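Cliteck and Trulside publish method for teaching robot grippers from hand-worn recordings

July — Research group Cliteck and its partner Trulside have published a method for training robot grippers on movements recorded from people's hands, without a robot being present during the recording. In tests on a sorting task, a gripper trained this way put the right item in the right place in 195 trials out of 2000 more than one trained by the group's earlier method, using the same amount of recorded material.

The method is called Bemus. A person wears a sensor device on the hand and carries out a simple job at a table, such as picking up a soft item and placing it in a box. The device records how the hand and fingers move. Printed square markers fixed to the device allow a separate camera to work out where the hand is in the room, and the two sets of measurements are then matched in time.

Matching them has been the weak point of earlier work. Small timing errors between the hand sensors and the camera meant that a gripper trained on the recordings tended to close too early or too late. Bemus estimates the timing error afresh for each recording and corrects it before training begins.

"We used to set the delay once in the morning and trust it for the day," said Glória Seixas, who leads the project at Cliteck. "It drifts. Once we stopped assuming it was fixed, a lot of the failed grasps went away."

The published results cover recordings by 23 people, who handled 37 different objects between them. Most of the objects were soft toys, chosen because they change shape when squeezed and rarely land the same way twice. The trained gripper was then tested on the same kinds of object in positions it had not met during training.

Results were weaker in two areas. The gripper had trouble with items lying against the wall of a box, and with thin parts such as ears and tags, where it often took hold of too little material. Loubna Helmy, who ran the trials for Trulside, said the second problem was partly one of measurement.

"The fingertip readings are good when you press on something and poor when you only pinch the edge of it," she said. "We report those trials separately in the paper so that people can see the difference."

Recordings were made in ordinary rooms with ordinary furniture — a table-tennis table served as the work surface for the soft toy sessions.

Soft toy recordings for Bemus.
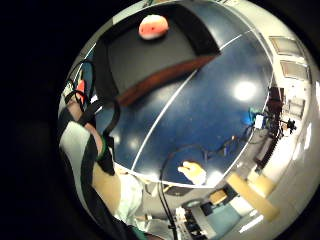
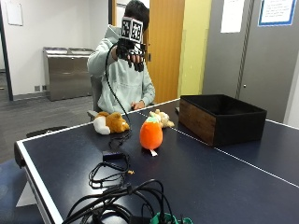
The correction step runs on a normal office computer and adds little to the time needed to prepare a recording. It can also be applied to older recordings, provided the markers were in the camera's view for enough of the movement. Ecaterina Olteanu, who wrote the software, has begun reprocessing the group's earlier material and expects to release it in stages.

The next round of work will look at tasks that need both hands, including folding cloth and opening bags. Seraina Ortner will lead that part of the project. The group also plans to try a lighter version of the hand device with fewer cables, developed with the workshop at Mihăilă.

The paper, the software and the test results are available from Cliteck on request. Research groups wishing to use the recordings will be asked to sign a short agreement covering the privacy of those who took part.

Press enquiries: Lukian Panasiuk, Cliteck press office.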